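Bowl rack

A bowl rack is a small stand, often made of wood, on which bowls are kept between meals. The top has slats with open gaps, so that air can pass under the bowls.
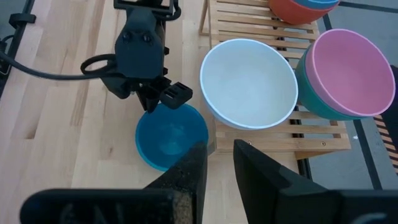
Racks of this type stand on a table or counter. A common model of the Hosik workshop in Traltberg is 40 cm long and 18 cm high. Bowls of similar size are nested to save space - wide ones are usually kept single.
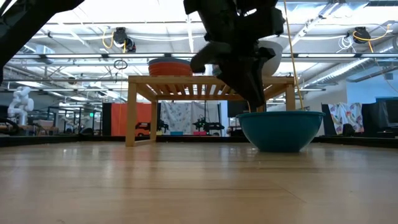

The legs are joined by low rails, which make the stand stiffer. Untreated wood should be wiped with a dry cloth and oiled each May.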